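Open day at the Zilthorpe snack plant

Wundico opens its Zilthorpe plant to the public once a year, in February, and this year we got two tickets. The drive from Vernness was easy until the last few miles, where the signs stop and the road splits at a feed store. Keep left. Parking is in the field behind the loading docks, and it was muddy.

Tours leave every half hour from the front lobby. Ours was the 10:30. You get a hairnet, a paper coat and a set of foam earplugs, and you have to leave rings and watches in a locker. Bring a quarter for the lock.

The first stop is the potato shed. Trucks tip their loads onto a belt, and the potatoes go through a washer and then a peeler that sounds like a gravel truck. The plant takes in 300 tons a week at the height of the season. After that come the slicers and the fryers, which you see through a long window. The glass was warm and the whole hallway smelled of salt and oil.

Seasoning was the part I liked best. The chips tumble in a drum while the flavor is dusted over them. Our guide said the Tuhiwai line, which is sold mostly overseas, uses less salt and a finer powder.

Packing takes up the largest building. The bags are filled with nitrogen to keep the chips from going stale, then sealed, weighed and boxed. One machine can fill 400 bags in the time it takes to walk the length of the hall.

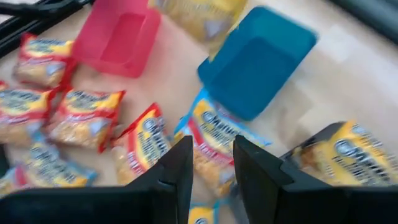

A reader from Vernness wrote in to say that the afternoon tours skip the potato shed, and that anyone who wants to see the peeler should book before noon. Our ticket didn't mention this, so check when you order.

The tour ends at the company store. Prices are lower than in town, and the broken-chip bags go fast. Lunch in the canteen was $7 for soup, a roll and coffee. We were back at the car by 1:15.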